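The owner of the Tesance bakery started with one oven and a rye loaf. "I only planned to sell bread," she says. "Then people kept asking for something sweet with their coffee."

The plum bun went on sale in August and sold 26 on its first morning. By the end of the month she had baked 301.

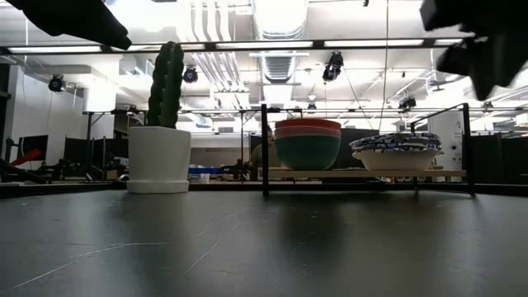
Getting the dough right

It took seven tries. The early ones were too wet, and the fruit sank. "I roast the plums first now - that takes care of the juice." She buys them from Begović, an orchard that picks in the evening and delivers before 6 a.m.

The dough rests overnight in the fridge. She tried a shorter rise and didn't like the flavor.

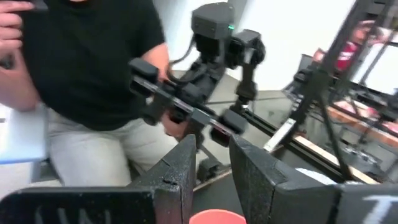
A light wooden board and a coral-red cup were among the things in the room.

Next is a pear version with cardamom. She is making almost 80 a week as a trial for the cafe at Dronora. "The pears are harder to slice," she says. "I may have to go back to plums in the spring, if I freeze enough."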